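Workshop Tips: Taking an Old Desktop Apart Without Losing Your Marbles (or Your Screws)

Posted on a Tuesday, in Computers & Small Electronics

I love an old desktop tower. There, I said it! People leave them on the curb or let them gather dust in the basement for years, and there are so many good bits in there – memory, power supplies, drive holders, cables in every colour you could want. Ever since the swap shelf opened at the Holloway depot I've been pulling them apart on my workbench in the evenings, and I've picked up a few habits that make the whole job calmer and a lot more fun.

The biggest one is having somewhere for each part to go before you pick up a screwdriver. I used to pile everything in an ice cream tub. Please don't do that! Memory sticks get scratched, little brackets hook onto each other, and you spend half the night fishing for the one piece you want. What I want now is a holder that stands on edge right at the back of the bench, at arm's length, so that a part goes from the case to its slot in one move.
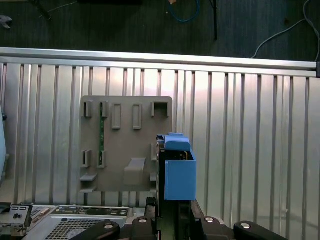 Slots and clips beat drawers for anything long and thin. A drawer hides things, and once they're hidden you forget you own them (I once bought a memory stick when I had two the same sitting in a drawer under my elbow). If you're making your own holder, cut the slots a touch snug and sand them until the part slides in with one finger. Leave a wide one or two for odd shapes, and add a small ledge somewhere for the stuff that won't stand up by itself.

A few more things I'd do before opening the case:

Shut it down, switch it off at the back and unplug it at the wall, then hold the power button in for a bit.

Touch bare metal on the chassis before you handle any board, and do it again whenever you come back from making a cup of tea.

Put down an old bath mat or a piece of carpet underlay. Tower cases have sharp feet and my bench has the scars.

Take a photo of the cabling, then another one from the other side. You will be so glad later.

Cables are where most people get grumpy, so let's talk about them. Don't yank! Find the little latch, press it, wiggle the plug by its body and never by the wires. I like to lay the case on its side with the panel off so I'm looking straight down and my wrists aren't bent around a corner.
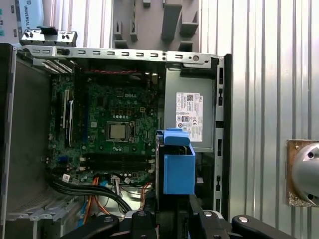

Start with the things that are in your way, and leave the delicate ones until you've got some elbow room. For me that means the long runs of cable first. In a Dell like this one, with black bundles sweeping across the lower half and orange wires looping in among them, I'd tie each bundle loosely with a scrap of garden twine and fold it out over the side before touching the board. Then the memory comes out easily: push the latch at the end of the slot, lift the stick straight up, and hold it by its edges. If the processor is sitting bare in its socket, keep screwdrivers well away from it until the retention lever has been dealt with. And please leave the power supply closed. Reuse it whole or take it to e-waste, but don't open it up, even when it's been unplugged for ages.

Screws deserve their own paragraph. I keep mine in an egg carton from Waltano's, one cup for each stage of the job, filled from left to right. Going back together you just work from right to left. My last tower gave up 11 from the drive bay alone, and every single one found its way home.

Now for labels, my favourite part! I use Besteo paper tape because it peels off without leaving goo, and a soft pencil because marker smudges. Write what the part is and whether you've tested it. That's plenty.
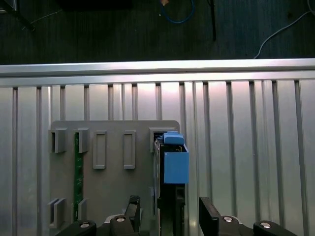 Colour is a wonderful shortcut if you let it work for you. Your eye gets to a colour long before it reads a label, so pick one for each kind of part and stick with it. A light blue block on the top of a black part, for instance, is easy to spot against a plain grey holder, and a thin green circuit board standing on edge between its clips shows up nicely too. Whatever colours you pick, keep the background dull and leave a gap between neighbours so you can get your fingers in on both sides.

Last thing is the sweep-up. Run a magnet in a sandwich bag over the mat, turn the bag inside out over the egg carton, and check the floor while the good light is still on. The swap shelf in Tranomville takes tested memory and working drives, and they're open until late in February if you've got a boxful to bring in.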